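2026-08-19

Path survey notebook, Storkdale side

Spent most of the day on the Lesever bridleway and came back with mud up to both knees, so excuse the handwriting in the paper version (I'm typing this up from it now, with a mug of tea balanced on the map case). Kiyoshi did the southern end and I did the northern, and we met at the ford, where the depth board has lost its bottom half. I've put that on the repairs list again.

Counter at Prulline Gate

Read the counter first thing. It stood at 2482, and I reset it before leaving. The trouble is that the thing still can't tell a horse from a walker from a dog with ambitions, and we want those split before we say anything to anybody about surface wear. Kiyoshi's idea is a second beam set higher, so that anything breaking both gets logged as a rider. I like it, though I did point out that he is himself tall enough to be a horse by that rule. He's going to try it at 1.9 metres and stand under it in his hat.

While I was there I swapped the desiccant bag and wiped the lens. Spider inside the housing again. I moved her to the gatepost.

Surface samples

Laid out last winter's trial strips and had a proper look at them. For anyone who wasn't in on this, we have 2 mixes down, each in a strip 30 metres long, on the slope above the Yoshida barn. The first is the crushed limestone with fines, the second is the same stone with the recycled planings mixed in.

Limestone: rutted down the middle, washed out on the bend, but the edges are lovely and firm. Hoof prints hold in it after rain and then set hard, which wheelchair users will hate.

Planings mix: much better on the bend! Hardly any loss. It does get slick in the shade under the hollies though, and I had a small undignified moment there with the clipboard. I'd like to see it after a frost before I recommend it for the steep bit.

Took penetrometer readings every couple of paces down both strips and they're in the blue book, 76 of them altogether. I haven't plotted them. The spring on the penetrometer feels weak to me, so please don't go quoting the numbers until I've checked it against the bench weights.

Gate latch, third go

The self-closing gate is still the one everybody moans about, and they're right. From the saddle you have to lean right out, and if the horse steps sideways the latch drops back before you've pushed. Hatsue Hattori brought her cob along and had nine tries at it for me, very patiently. She got through cleanly on five. Her view is that the handle wants to be longer and the spring a good deal softer, and that the landing on the far side is too short for a horse to turn and let the gate go. I measured it and she's right, it's short by most of a metre. We can't move the fence without asking the farm, so handle and spring first.

I've sketched a longer handle with a bend in it, on the back page. It needs to be in something that won't ring when it's knocked, as the cob took a dim view of the noise.

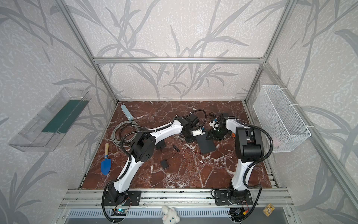

To do before November

Check the penetrometer spring, then plot both strips on one sheet.

Ask the farm about the fence line by the gate (nicely, and after silage).

Order the long handle. Kiyoshi has a supplier's number somewhere in the van.

New depth board for the ford – a full-length one this time, bolted at the bottom as well as the top.

Second beam at Prulline Gate, and write down the height we end up using, because last time we didn't and I had to go back with a tape.

Return Hatsue's hoof pick. It's in my coat.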